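Nurau adds 1,623 table-top examples to its training set

Apr 25, 2020

Nurau has finished the second part of its collection of robot handling examples, adding 1,623 recordings to the set it began last November. The work was done at the firm's workshop in Morach, where an arm is guided by hand through small household jobs while its movements and camera views are stored.

The new recordings cover 21 jobs, most of them to do with laying and clearing a table. Each job is repeated with the objects put down in different spots, so that the learning system does not simply memorise one path across the table. Operators work in sessions of 50 attempts and then swap over. Attempts that go wrong are kept, but marked as such and stored apart from the rest.

The recordings will be used to train Do, the control program Nurau is writing for light kitchen work. An earlier version learned from a much smaller set and coped badly when an object was turned at an angle it had not met before. The firm says the new sessions put more weight on food items, which vary in shape more than cups and plates do.

Four operators took part in this round, all of them trained on Skukow, the firm's older arm. A short written instruction goes with every recording, such as "put the bread on the plate". 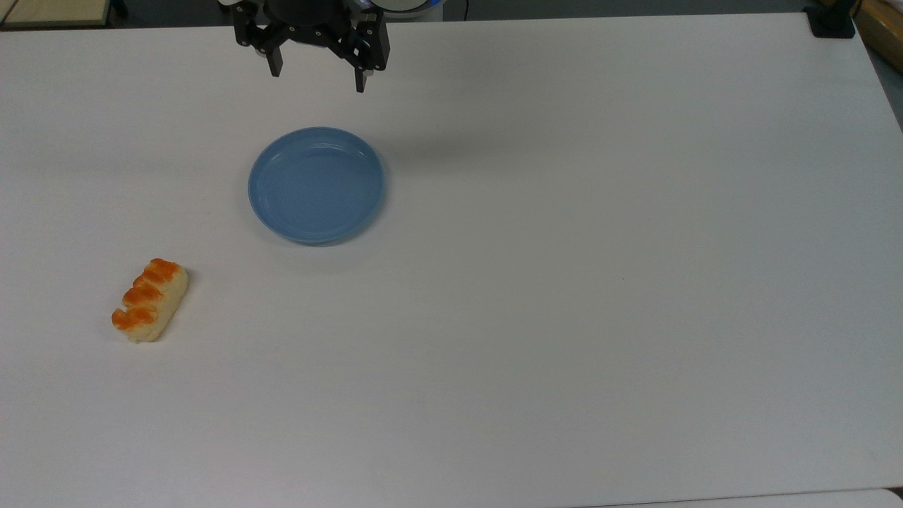 Yoon-hee Jang said the slow part was checking the written instructions against the recordings, and that she would like to see two people read each one before it goes into the set. She added that a wrong instruction does more harm than a clumsy movement, and is harder to find later.

A third part, with drawers and cupboard doors, is planned. Nurau has not said whether the recordings will be made available to other groups.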